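How to hand a bench job over to a two-arm robot (and keep your people happy)

We did our first handover at the Ilbridge shop in August, and I still get excited talking about it! A two-arm robot is a lovely thing to have on a bench, but the setup is only half the job. The other half is working out what everybody's day looks like afterward.

Step 1. Pick a job people are glad to lose. Ask the bench crew, not the office. Ours chose holding sheet metal brackets at arm's length, over and over.

Step 2. Write down what hands do. Watch an experienced person for a full shift. Note where they grip, when they turn the part, when they stop and frown at it. The frown goes in the notes too (it usually means a bad bend).

Step 3. Teach one arm, then both. Get a clean grip with the left before you bring in the right. Start slow, 40 percent speed or less, and let the crew do the teaching. They pick it up fast.

Step 4. Share the gripping. On a bent bracket, put one gripper on each side and bring the two wrists in toward each other over the middle of the table.

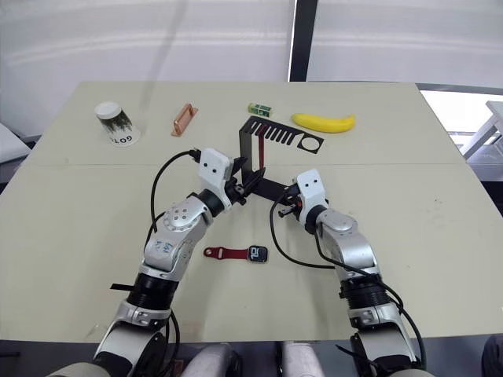 Lamai Khamphan wrote in to say that the Ploswood crew skipped Step 2 and spent five weeks going back over it, and that her own day is now mostly inspection and teaching, which she likes but would have wanted training for sooner.

So book that training early, please! Three sessions per person worked well for us.

Step 5. Rewrite the job sheets. If someone now teaches and inspects, their sheet and their pay grade should say so before the robot goes on the regular schedule.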